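**Isia and Plekulska Sign Three-Year Plan on Border Trade and Energy**

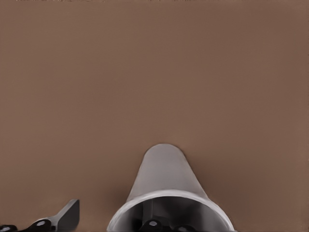
*A light grey cone on a brown surface. Computer-rendered picture.*

ISIA, December — Delegations from Isia and Plekulska have signed a three-year cooperation plan covering border trade, electricity supply and road transport. The signing took place at the Pillay Conference Center after two days of talks.

The Isia side was led by Deputy Minister for Regional Affairs Ourania Michailidis. The Plekulska side was led by Abenezer Bogale, head of the Office for External Cooperation.

Under the plan, the two sides will open a second customs lane at the Losance crossing, which is now used by 700 trucks per day. Opening hours for freight will be extended until 11 p.m. The parties also agreed to exchange customs data in electronic form and to accept each other's veterinary certificates.

In the field of energy, the delegations confirmed the route of a power line with a length of 348 kilometers. Technical documents for the line will be prepared by a joint working group of 31 experts, with Yuzhen Lü and Michalis Vrettos as co-chairs.

"We have discussed this crossing for many years, and the drivers have waited for many years," said Ms. Michailidis at the signing. "Now there is a text, and there is a budget for the first stage."

Mr. Bogale thanked the hosts and noted that the costs of the customs lane will be shared 50 percent each. He invited the Isia delegation to Plekulska for the next round — the agenda will include student exchange and water management, which were not completed at this meeting.

The plan enters into force after approval by both parliaments.

**Press contact:** Serena Ferraro, Department of Information, Isia Ministry of Regional Affairs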